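件名: Re: [mamdale-room] 2階の打ち合わせ室、ホワイトボードまわりの片付けについて
差出人: Wilma Yule
日付: 5/26/26

Yuleです。Buchananさん、まとめをありがとうございました。返事が遅くなりましたが、引用の下に順番に書きます。途中で表記が長くなるところがあるので、急ぎの方は「お願いしたいこと」の項だけ読んでください。

Angus Buchanan さんは書きました:
> Mamdale棟2階の打ち合わせ室ですが、3月の模様替え以降、
> ホワイトボードの使い方が決まらないままになっています。
> 気になっているのは次の点です。
>
> ・消し跡が残っていて、新しく書いた字が読みにくい
> ・磁石が足りないという人と、多すぎるという人がいる
> ・ボードの下に紙が下がったままになっている
> ・椅子をどこに寄せておくのかが人によって違う
>
> ボード自体を買い替える案も出ましたが、私は反対です。
> 板面はまだ使えると思います。まず掃除と置き場所を決めて、
> それでもだめなら考える、という順番でどうでしょうか。
> Fioreの人たちも同じ部屋を使うので、決まったことは
> 向こうのリストにも転送します。
>
> もうひとつ、消耗品の費用を部屋の予算から出してよいか、
> Yuleさんに確認をお願いします。
>
> Angus

まず費用の件です。部屋の予算の残りは1,078円です。新しいボードはもちろん無理ですが、クリーナー液の詰め替えと布くらいなら足ります。部屋の予算から出してかまいません。領収書は総務の箱ではなく、私の机の上のトレーに入れてください。前回は箱の方に入っていて、見つけるのに時間がかかりました。

買い替えについては、私もBuchananさんと同じ意見です。板面に傷が多いわけではなく、汚れが取りきれていないだけだと思います。前の部屋で使っていたBrasuraのボードは、表面の塗膜がはがれて書いてもすぐかすれるようになり、あきらめて処分しました。今のボードはそこまでの状態ではありません。

消し跡について。乾いたイレーザーで何度もこすると、粉が広がって薄い灰色の汚れになります。見ていると、右下のあたりにその汚れと細かい点が残りやすいようです。書く人が立つ位置の都合で、消すときに手が最後に通る場所だからかもしれません。左の枠に近いところにも小さく暗い色の書き跡があります。こういう小さいものは、上から同じ黒のマーカーでなぞって、乾く前に拭くとたいてい取れます。それでも残る場合はクリーナー液を布につけて拭いてください。板面に直接吹きつけると枠の内側に液が回るので、必ず布の方につけます。

ウェットティッシュは使わないでください。拭いた直後はきれいに見えますが、成分が残って次のインクが消えにくくなります。アルコールの強いものも避けてください。Skusariのマーカーについては、消えにくいという話が前にも出ました。私も試しましたが、書いてその日のうちに消せば問題なく、数日置くと跡が残りました。手元にある分は使い切ってよいことにして、次からは別のものを買います。

磁石について。私は増やさなくてよいと思っています。上の方に橙、青、赤の丸い磁石が付いていて、紙を留めるにはこれで間に合います。足りないと感じるのは、会議のたびに付箋の代わりとして予定表に使う人がいるためでしょう。予定表に使いたい人は、自分の班の磁石を持ってきて、終わったら持ち帰ってください。板面の磁石は色で意味を分けないことにします。以前、赤を「至急」の印にしていた班がありましたが、ほかの班には通じていませんでした。

使わないときの磁石は上に寄せておいてください。下の方や真ん中に残すと、書く人がよけて書くことになり、字が斜めになります。背の低い人の手が届かないという意見もあるので、上といっても端の角までは上げず、腕を伸ばして取れる高さで止めます。

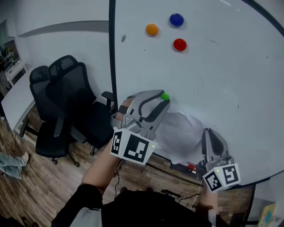
下がっている紙と、その下の小物

ボードの下の縁のすぐ下に、しわの寄った白い紙が下がっています。誰のものか分からないので、勝手には捨てません。必要な人は次の掃除までに外して、自分の机に持っていってください。残っていたら私が外して、入口の棚の「預かり」の封筒に入れ、2週間たったら処分します。

今後、掲示したい紙は板面に磁石で留めてください。縁の下に下げると、椅子の背に当たったり、通る人の服に触れたりしてすぐに傷みます。板面に置くと書く場所が減るという心配はもっともなので、掲示は一度に2枚までとします。

紙の下の低いところに、赤や白の細かいものが置いてあります。これも持ち主が分かれば教えてください。そこは掃除のときに拭きたい場所なので、物を置かないようにしたいです。小さいものは落ちても気づきにくく、掃除機で吸ってしまうことがあります。

椅子の位置

背がメッシュの黒い椅子は、ボードに向かって左側に寄せておくことにしませんか。正面に置くと、書く人が毎回どかすことになります。右側は棚の扉を開けるときに当たります。左側なら通路の幅も取れますし、話を聞く人がそのまま座ることもできます。肘掛けどうしをぶつけて押し込むと傷がつくので、少し間をあけて並べてください。

それから、床の線についてもひとこと。この部屋で電源や通信のケーブルを使うときは、椅子のキャスターで踏まないように先に椅子を動かしてください。使い終わったケーブルは巻いて、持ってきた人が持ち帰ります。部屋の備品の延長コードだけは棚の下段です。

掃除の手順

次の順でやります。全部で33分かかりました。これは私がひとりでやったときの時間で、物の移動も入っています。
1. 板面の掲示を外し、磁石を上に寄せる。
2. 乾いたイレーザーで上から下へ一方向に消す。
3. 残った跡にクリーナー液をつけた布をあてる。
4. 乾いた別の布で拭き上げる。右下は念入りに。
5. イレーザーの粉を外でたたいて落とす。
6. ボードの下の低いところを拭く。
7. 椅子を左側に戻す。

毎回ここまでやる必要はありません。普段は2と7だけで十分です。全部の手順は月に一度、当番の班でお願いします。最初の回は私がやりますので、班の順番はBuchananさんが決めてください。

お願いしたいこと

・下がっている紙と赤や白の小物の持ち主は、私に直接返信してください。リスト全体に流さなくてかまいません。
・椅子の位置に反対の人は、こちらはリストに書いてください。Fioreの人の意見も聞きたいです。
・布は家で余っている綿のものがあれば持ってきてください。タオル地は毛が残るので、薄手のものが助かります。

クリーナー液の詰め替えは私が注文しておきます。届いたら棚の上段に置きます。

Wilma Yule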